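## 4. Redrawing the ward boundaries

The merger of Bremville and Hakbridge into one municipality left the new council with 147 polling places and a ward map that had been drawn for two separate towns. Under the merger order, no ward was to hold fewer than 2,000 registered voters, and the first joint election had to take place before the end of December. Both conditions bore on the choice of boundaries. The old Hakbridge wards were small, and three of them fell below the minimum on the day the order took effect.

The council considered two plans. The first kept the former town line as a fixed edge and joined small wards only to neighbours on the same side of it. The second, known locally as the Promurgate plan after the district where it was first put forward, treated the whole municipality as one area and let wards cross the line. Party branches in Bremville favoured the first plan. Those in Hakbridge were divided, chiefly over the future of the Domínguez estate, which lies on both banks of the canal and had voted in two towns for as long as records were kept.

We compared the plans using the published voter roll and the minutes of the 8 public hearings. Attendance at the hearings was uneven. The Saturday sessions drew more speakers than those held on working days, and speakers from the estate were present at nearly all of them. Their main request was for a single polling place within walking distance. Few raised the balance of seats between the parties, although the written submissions dealt with little else.

The council adopted the second plan with one change – the canal was kept as a boundary north of the estate, where the wards on either side were already large enough to stand alone. Figure 3 accompanies this section.

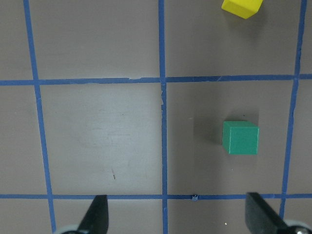 **Figure 3.** Grid in blue tape with a green cube and a yellow block.

Did the adopted plan reduce the difference in size between wards? The gap between the largest and smallest wards narrowed across the municipality as a whole, but it widened slightly within the former Bremville area, where two wards took in voters from across the old line and their neighbours did not. The council accepted this at its final reading and asked that the boundaries be looked at again once the first joint roll had been checked.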